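Washing old cotton bedspreads – what temperature?

orathai_t
I finally bought a proper vintage bedspread and I'm thrilled! Stripes, roses, the works. It has the musty closet smell though. Can I machine wash it, or do I need to soak it in the tub? The seller at the Zarnby flea market just shrugged.

JinSolSon
Oh, congratulations! Tub, every time. Cool water, a little mild soap, and leave it alone for an hour. I've done four this way and love how soft they come out.

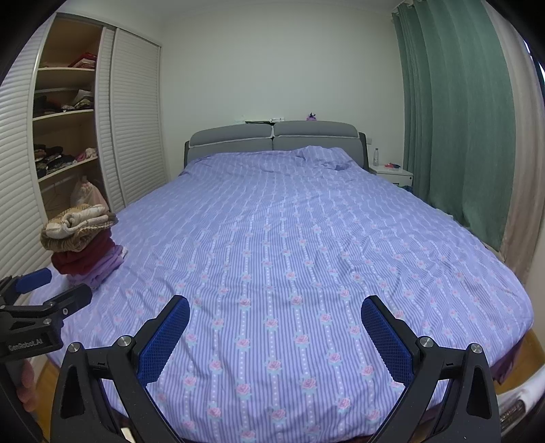
Last edited by JinSolSon on 31 January 2022

Roses on stripes are my weakness too, and I don't mind a few wrinkles. Please don't iron yours flat – it's so much nicer a bit rumpled.

hertta.h
Have to disagree about the tub. A soaked double spread weighs a ton, and hauling it out is how my mother's old one ripped along the seam. Gentle cycle, cold, low spin. Mine has been through the machine every March for years and still looks great.

JinSolSon
But the spin is what pulls the stitching! Drain the tub first and press the water out with towels.

HauwaA
Depends on the fabric, I think. Test the reds on a damp white cloth before either method – pink dye can run like crazy.

orathai_t
Just tested a corner and the cloth stayed white, yay! Going with the tub tonight. Hertta, I'll be careful lifting it, promise.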